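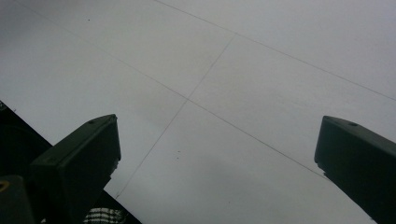 Figure 4.1 Flat ceiling in large panels, seen from below.

Chapter 4
The voice in the room

In Chapter 3 we looked at how a singer produces sound and how breath, pitch and vowel shape work together. The voice was treated there as if it stopped at the lips. An audience never hears it that way. What reaches the seats is the voice plus the room, and in many cases a microphone, an amplifier and a set of loudspeakers as well.

This chapter deals with the room first and the equipment second. Students who intend to work mainly in film or recording sometimes want to skip the first half. Please don't. A recording booth is also a room, and the exercises in Chapter 5 assume you know the terms introduced in this one.

By the end of the chapter you should be able to:
explain the difference between direct and reflected sound
describe how a dry hall and a live hall change the way a song is performed
say why stage singers and microphone singers place their consonants differently
carry out a simple clap test and write up the results

4.1 Two halls, one song

Consider a touring musical that plays two venues in the same month. The first is the Grusow Theatre, which has 400 seats, heavy curtains, a low balcony and carpet in the aisles. The second is the Drernton Hall, with 2,000 seats, plaster walls and a bare wooden floor. The cast, the orchestra and the songs are the same in both.

At the Grusow, the sound of a sung note dies away almost as soon as the singer stops. We call this a dry hall. Every word is clear, and so is every mistake. Singers tend to feel unsupported because very little of their own voice comes back to them, and the common response is to push. By the second act they are tired.

At the Drernton, a loud note hangs in the air after it has been released. We call this a live hall. Slow ballads sound rich and the singers usually enjoy themselves. Fast comic songs suffer. The end of one word runs into the start of the next, and a joke that got a laugh at the Grusow may pass without one.

Neither hall is better. A spoken play would probably be happier in the first and a choir in the second. A musical asks for both things in one evening – clear speech and generous singing – and this is why the company has to adjust when it moves.

4.2 Direct and reflected sound

Sound leaves the singer in all directions, though not equally. The part that travels straight to the listener is the direct sound. It arrives first and carries most of the information about words.

The rest strikes the walls, the floor, the ceiling and other people before it reaches the listener. This is reflected sound. Reflections that arrive very soon after the direct sound are heard as part of it and make the voice seem fuller. Reflections that arrive later are heard as a tail, which we call reverberation. If a single late reflection is strong enough to be heard separately, it is an echo.

Soft materials such as curtains, seat padding and winter coats soak up sound, the high frequencies in particular. Hard, smooth materials send it back. An audience is itself a large soft surface. A hall that seems far too live at an afternoon rehearsal may be quite comfortable at the evening performance, and a January audience in thick clothing will make it drier again.

4.3 What the performer can change

A singer cannot move the walls. The following can be altered without touching the music:

Tempo. In a live hall, patter songs are often taken slightly slower. The difference may be too small for the audience to notice.

Consonants. Final consonants need more energy in a live hall, where they are easily covered by the tail of the vowel before them. In a dry hall the same effort sounds fussy. Close to a microphone it can produce pops and hisses, and singers who come to recording from the stage usually have to unlearn it.

Position. Turning away from the audience reduces the direct sound but leaves much of the reflected sound as it was. Words are lost before volume is.

Silence. A pause after a big final note has to be long enough for the hall to finish.

Exercise 4A

Choose a room you use for practice. Stand in the middle and clap once, sharply. Listen until you can hear nothing more, then write one sentence describing what you heard. Repeat near a wall and in a corner. Then sing any verse lasting 60 seconds or less in each position, and note which words a partner at the far end could not make out.

Keep your notes. They will be needed for the case study of the Kesura recordings in section 4.6.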